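Publicações > Robótica de serviço > Avaliação de efetuadores comerciais
17/12/18 | Grupo de Manipulação, Ketwood
Tempo de leitura: 6 min

4. Avaliação do kit de preensão Groleck em objetos de pequena dimensão

4.1 Configuração experimental

O kit avaliado é comercializado pela Zistum sob a designação Groleck e compreende uma garra paralela de dois dedos, uma câmera de punho, o controlador e a biblioteca de calibração. A versão ensaiada foi adquirida em setembro, com o firmware de fábrica, e montada no mesmo manipulador empregado na seção 3. Não foram feitas alterações mecânicas. Os dedos são placas altas que se estreitam em direção à ponta, com um rasgo alongado na parte central. O fabricante apresenta o rasgo como medida de redução de massa; para os nossos fins, interessa sobretudo que ele deixa visível à câmera uma parte da superfície de trabalho que, com dedos maciços, ficaria encoberta.

A documentação comercial declara aptidão para objetos "de uso doméstico", sem indicar dimensão mínima. Optou-se por testar o limite inferior com grãos de arroz isolados, por serem alongados, rígidos e de geometria pouco uniforme. Parte dos grãos era de cor verde, o que facilita a segmentação sobre bancadas claras e permite distinguir os grãos ao serem misturados com arroz branco. Os ensaios foram realizados em bancada de cozinha junto à cuba da pia, sem fundo neutro e sem iluminação dedicada, condição mais próxima do uso anunciado do que a mesa de laboratório da seção 3 (Figura 4).

4.2 Procedimento

Cada tentativa consiste em aproximação vertical, fechamento com controle de corrente, elevação e retenção por 2 s. A tentativa é considerada válida quando um único grão permanece entre as pontas ao fim da retenção. A captura simultânea de dois ou mais grãos é registrada como falha, ainda que o planejador a reporte como sucesso. Realizaram-se 67 tentativas com o kit Groleck e igual número com a garra de referência Lindsay, em ordem alternada. A corrente de fechamento foi mantida no menor valor aceito pelo controlador de cada equipamento.

4.3 Resultados e discussão

O kit Groleck falhou em 23 das 67 tentativas. As falhas concentram-se na fase de fechamento, em que o grão gira sobre o próprio eixo maior e escapa pela borda interna do dedo. Falhas na elevação foram raras. A garra Lindsay apresentou comportamento semelhante no fechamento, porém com maior incidência de capturas múltiplas, atribuída à ponta mais larga.

Dois aspectos do produto merecem reparo. O primeiro é a calibração entre câmera e garra, que a biblioteca executa apenas uma vez, na inicialização; após 2000 ciclos de abertura e fechamento, o desvio acumulado já era suficiente para deslocar o ponto de contato em relação ao centro do grão. O segundo é a ausência de medição de força nas pontas. O controlador infere o contato a partir da corrente do motor, e nessa escala a variação fica abaixo do ruído, de modo que a confirmação da preensão depende inteiramente da imagem.

Figura 4. Preensão de um grão verde isolado, vista pela câmera de punho. O grão encontra-se junto à borda interna do dedo esquerdo.
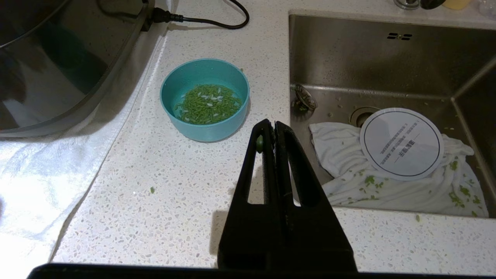 Para mitigar o primeiro problema, repetiu-se a calibração a cada troca de bancada, procedimento que a interface do kit não automatiza e que precisou ser chamado por linha de comando. Os resultados relatados acima já incluem essa correção. A comparação com o modo de preensão assistida, vendido separadamente pela Zistum, é apresentada na seção 5.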